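Support ticket 919
Subject: Self-tape uploads stop at the end, casting page shows "No reel"
Opened by: Nafula Rweyemamu
Product: Busomgate actor profiles
Priority: High
Status: Closed
Opened on: 12/7/24

Nafula Rweyemamu wrote:

Hello. I am the office manager for a small acting studio and I take care of the Busomgate profiles of our members. Since yesterday evening I have a problem with the self-tapes. The upload goes normally until the bar is full, then it stays full and nothing more happens. When I refresh the page, the profile says "No reel" in the place where the video must be.

It concerns three actors from our studio. They all try to send for the same project, a drama series called Halvorsen, and the casting office closes the call on Monday at noon. For this reason I have put High.

What I tried already:
Other browser, same result.
Other computer, same result.
Log out and log in, same result.
A very short video from my phone, only me saying hello. This one uploaded in a few seconds and I could play it.

So the account is able to receive video, but not these videos. The files play well on my computer.

Jeptoo Mfaume (Support) wrote:

Hello Nafula, thank you for the clear list. Could you please send me the exact file names, the file sizes, and the program which was used to export the videos? Please also tell me if the headshots and the resume still show on the three profiles.

Nafula Rweyemamu wrote:

Headshots and resumes are fine. The sizes are 118 MB, 204 MB and 96 MB, so all are under the limit which is written on your help page. All three were exported from Vanier, the editing program we have at the studio. The names are:

Halvorsen_Role of Mother_Catinca Stanciu_take 2 (final).mp4
Halvorsen_Role of Doctor_Kiprono Mrema_take 1.mp4
Halvorsen_Role of Doctor_Erick Were_take 4.mp4

The casting office asks for the names in this form, with the role and the full name of the actor.

Jeptoo Mfaume (Support) wrote:

I see the three attempts in our log. Each file arrived complete and then failed in the conversion step, with code 31. This code is general and means only that our converter could not read the file. I first suspected the spaces and the brackets in the names. Could you make a copy of the shortest one, call it test.mp4, and upload it to the same profile?

Nafula Rweyemamu wrote:

I did it with the one of Kiprono, 96 MB. The bar is full, then nothing. So it is not the name, I think.

I must also mention that in March we uploaded many tapes from Vanier without any trouble. We did update Vanier last week.

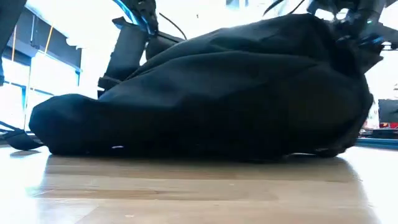 The update changed the export window a little. Before, there was one button for MP4. Now there is a list, and the first choice in the list is called "High quality." I used this one for all three tapes, as I thought high quality is better for casting.

Jeptoo Mfaume (Support) wrote:

Thank you, this is very useful. Please open the export window again and look under "High quality" for a line called "Video codec." What is written there?

Nafula Rweyemamu wrote:

It says HEVC 10-bit. I do not know what it means.

Jeptoo Mfaume (Support) wrote:

It is the way the picture is packed inside the file. Our converter accepts H.264 and the normal 8-bit HEVC, but it does not accept the 10-bit kind yet. Your phone most likely makes the normal kind, so your hello video passed.

Please try as follows:
1. Open the original project of Kiprono in Vanier.
2. Choose Export, then "Web."
3. Check that the codec line says H.264.
4. Leave the frame rate as it is.
5. Export under the name which casting wants. The spaces are permitted.
6. Remove the failed upload from the profile before you send the new file. The red cross beside "No reel" does this.

Nafula Rweyemamu wrote:

It works for Kiprono. The new file is 71 MB, the bar became full, it said "Processing" for two minutes, and now I see the video on his page. The sound is also good.

For Erick it works too. For Catinca I have another message now: "Description too long." I did not change the description.

Jeptoo Mfaume (Support) wrote:

The description field for each tape has a limit of 1,000 characters, and the page checks it only when the video is saved. On the tape of Catinca I see a long text with all her theater credits, and it looks to be pasted twice. You can delete the second copy and save again.

Nafula Rweyemamu wrote:

Yes, it was there two times. I deleted it and now her tape is saved. I sent all three to the casting page and the status is "Delivered" for each.

One question more. We have also a voice reel for a radio play, Cillness, which is only sound. Must I change something there?

Jeptoo Mfaume (Support) wrote:

No, sound files go through a different converter. MP3 and WAV are both accepted.

I made a request to our developers that the page shows a real message when the codec is not supported, and that the description is checked before the upload. I have no date for this. The help page will get a line on 10-bit files.

May I close the ticket?

Nafula Rweyemamu wrote:

Yes, please close. Thank you for your patience with me, and also for answering on the weekend.

Resolution: Files re-exported as H.264. Duplicate text removed from one description.
Closed by: Jeptoo Mfaume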